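Brick below, white above, dark wood in between: how do I brighten the office without losing the brick?

Sorcha Ó Néill
Posted in Walls, Ceilings and Lighting

We've just taken over an office in the old Giltville building and I am so in love with the lower part of the walls that I need people with cooler heads to help me plan.

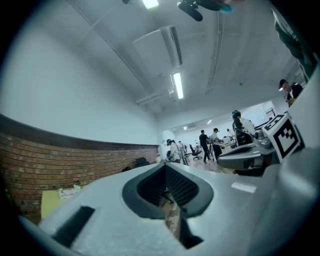

Zodwa Makhubela says to paint the brick white, paint the wood white, and be finished by lunch. She made her case for most of an afternoon and I still can't do it! Red-brown brick along the bottom, that dark wooden band on top of it, then plain white wall all the way up. You could not pay me to cover that. But she's right that the place feels a bit flat and chilly once the lights are on, and the rest of the team agrees with her more than with me.

So, things I'd love advice on:

The brick. It leaves a faint reddish dust on my sleeve when I brush against it. Can I seal it without making it shiny? I really don't want it to look wet.

The wooden trim. It feels dry and a little rough to the hand, and I'd like to keep it dark.

The light. There's a long fluorescent tube up by the ceiling air conditioner and smaller lights over the work area further back. The tube is bright, but it's a cold sort of bright. Is swapping it for an LED tube something people do, or do you change the whole fitting?

The pipes. White pipes run along the ceiling from the air conditioner and another narrow one heads off toward the far wall. Box them in, or leave them alone?

The whole place is 987 square feet and my budget is $740, paint included. We can move out for a few days in October. The landlord (Van Wyk, very nice on the phone) says anything is fine so long as it's in writing first.

Keabetswe Mkhize

Oh, keep it, keep it! I had brick like that in my last place and I still miss it.

Start with the dust, and don't seal anything until you've sorted it. Go over the brick with a vacuum and the soft brush head, top to bottom, then wipe with a barely damp cloth and see what comes off. If it's a light film of color, that's normal for old brick and a sealer will hold it. If you get actual crumbs or grit out of the joints, somebody needs to look at the mortar first, and if you find white powdery patches, that's salt coming through with moisture. Sealing over moisture is a bad idea and you'll be scraping later.

For the finish you want a breathable, water-based masonry sealer that says matte or "natural look" on the can. Skip anything that says wet look or gloss. Do a test spot low down behind a desk and leave it overnight, they all look shiny for the first hour and it's scary. Two thin coats on mine. Brick drinks the first one, so buy a bit more than the can tells you.

Trim: tape the brick side and the wall side, sand lightly by hand with the grain, wipe, and then a dark tinted wax or oil if it's bare wood underneath. If it turns out to be varnished, oil will just sit there and get sticky. Put a drop of water on it. Soaks in, use oil. Beads up, clean it well, scuff it and use a thin coat of satin varnish instead. Do the trim before you paint the wall above it, you'll get a much neater line.

And the wall above, please go for a warm white! I used one called Witerthorpe and next to brick it goes almost creamy in the late afternoon. Hold a sample right against the brick when you choose. Cold white next to red-brown is half of your chilly problem, I'd bet.

Lesego Cele

dont box the pipes. you'll want to get at them when the AC leaks. same white as the ceiling and you stop noticing them after a week

Keabetswe Magagula

Jumping in on the lighting, which is my favorite part of any room.

Yes, people swap tubes for LED all the time. Turn the power off at the breaker and read the label inside the fitting before you buy anything. Some LED tubes work with the old ballast, some need it bypassed, and mixing those up is how you end up with a flickering tube or worse. Bypassing means rewiring, so get an electrician for that, and your landlord will probably insist on it anyway. Look for 3000K or 3500K on the box. With brick, 3000K is gorgeous, though if you do color work on screens you may want the 3500K.

Then add light low down! A tube on the ceiling does nothing for a wall that has all its interest at the bottom. I put 4 small plug-in uplights on the floor along my own brick, Trivmont ones, $60 for the set, and the texture comes alive. They throw light up to shoulder height or so. Everyone who walks in wants to touch the wall.

One small disagreement with Lesego: leave the pipes, yes, but don't paint any that are wrapped in insulation until you've asked whoever services the air conditioner. And keep paint and tape off the louvers. Cover the unit while you're sanding the trim and switch it off, or you'll be blowing wood dust around until spring.

Sorcha Ó Néill

These are brilliant, thank you all! I did the water drop on the trim and it soaked straight in, so oil it is. Zodwa has agreed to a warm white sample against the brick before she says another word. Asking Van Wyk about the ballast tonight.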